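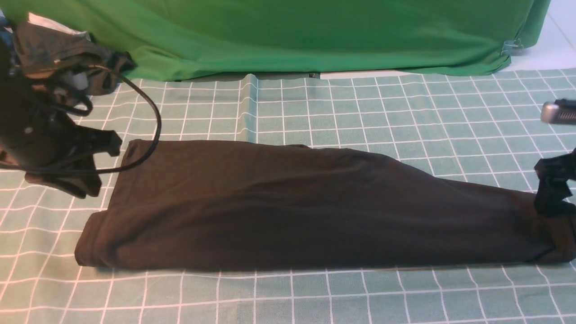

Getting the folding cell back in order

The left arm on our Munder cell had been stopping short for most of May, so I gave up an afternoon to it. The log showed 594 grip faults out of 2285 tries, nearly all on dark clothes.

I began with the cable. It had worked its way out of the tie near the left gripper and was hanging in a loop. I fed the slack back along the arm and tied it in two places — loosely, as the wrist still has to turn. The black cloth over the top of that gripper keeps fluff out of the joint and gets shaken out every week.

Next came the fingers. The ribbed faces fill up with lint and then they slide on anything knitted. A dry toothbrush along the grooves does the job. I tried the Kastance cleaning fluid once and it left them greasy, so that's back on the shelf.

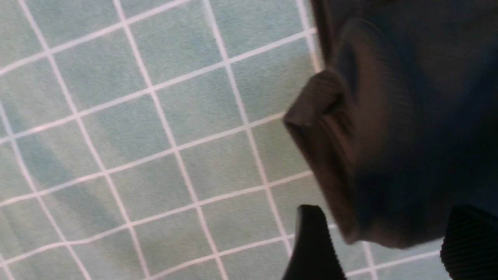

Finger height was the last thing. Thick folded edges need the tips lower than thin ones do, and I'd had both set the same. The Ursu software takes a separate figure for each side, which I'd missed. Left is now 2158.

I ran 100 folds after tea and had four faults. The green cloth at the back still wants ironing, and I need to order new finger pads from Muson.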